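4.2 Does a smaller dish mean a smaller meal?

The claim that people eat less from small dishes is repeated far more often than it is tested. Of the 1,321 adults in the Lamont survey, 418 said they had changed their dishes in order to eat less. We have no weighed record of what any of them ate, and we doubt that their own reports can stand in for one. Second helpings were poorly recorded – a serious gap.
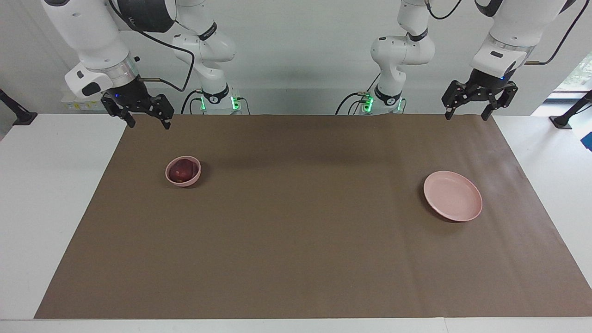

Figure 3. Small pink bowl holding a dark red fruit, with a flat pink plate, on brown paper.

Colour is a weaker case still. The Derivia trial is often cited for the view that pale dishes curb appetite, yet it changed size and colour together, so the two cannot be pulled apart. Its authors also left out anyone who did not finish the meal, an odd choice in a study of how much people eat. Until both points are dealt with, we see little reason to advise households to replace their plates.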